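Unit 2: Preparing single insulated conductors
Tollow Building, bench room 13
Handout to be read before the practical

2.1 Scope
These notes cover the cutting, straightening and marking of single-core and stranded insulated wire before stripping. Stripping and crimping are dealt with in Unit 3. Multicore cable is not covered.

2.2 Terms
Conductor: the metal part that carries the current. It may be one solid wire or a number of fine strands twisted together.
Insulation: the plastic covering over the conductor.
Legend: the text printed along the insulation by the maker. It normally gives the type and size.
Set: the curve a wire keeps after it comes off the reel.

2.3 Cutting to length
Each length for the Gornum test panel is 125 mm, measured with the wire held flat against the rule. Pull the wire off the reel from the outside and do not lift turns over the flange, as this puts a twist into it. Cut with flush cutters, with the blades square to the wire. A slanted cut leaves one side of the insulation longer than the other, and the strip length can then no longer be measured reliably. Worn cutters tend to flatten the end into an oval – change them at the tool store.

2.4 Set and straightening
Wire from the inner turns of a reel has more set than wire from the outer turns. A gentle bow over the full length is acceptable and needs no treatment. A kink is not acceptable, and the piece is scrapped. To reduce set, draw the wire once between finger and thumb against the direction of the curve. Do not use pliers for this. Serrated jaws mark the insulation, and a mark may hide a cut.
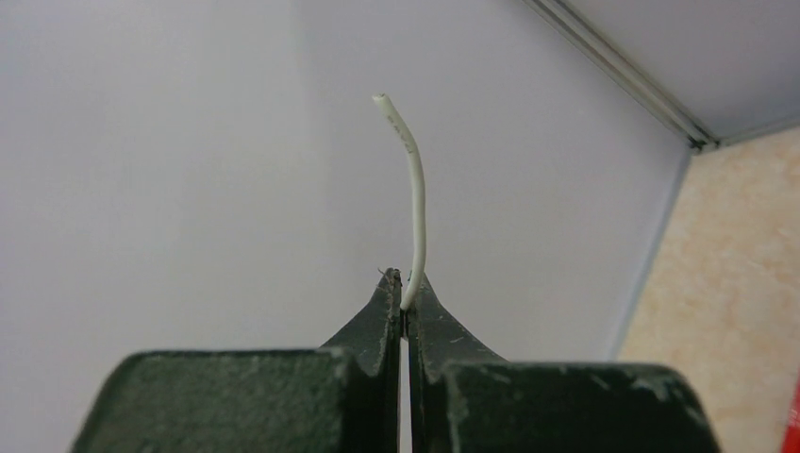

2.5 Checking the legend
Read the legend before cutting, while there is still enough wire off the reel to show it in full. On short pieces only part of it may remain. The printing on pale insulation is often faint and wears off with handling. Where it cannot be read, go by the reel label and enter the reel code on the job card. Wire with neither a legend nor a reel label goes in the Sesex bin and is not used on the panel.

2.6 Marking
Fit one sleeve at each end, 2 in all, with the text reading away from the termination. Sleeves go on before stripping – once a ferrule is fitted they will not pass over it.

2.7 Reading
Buenaventura workshop notes, section on hand tools. Bring a steel rule and the job card.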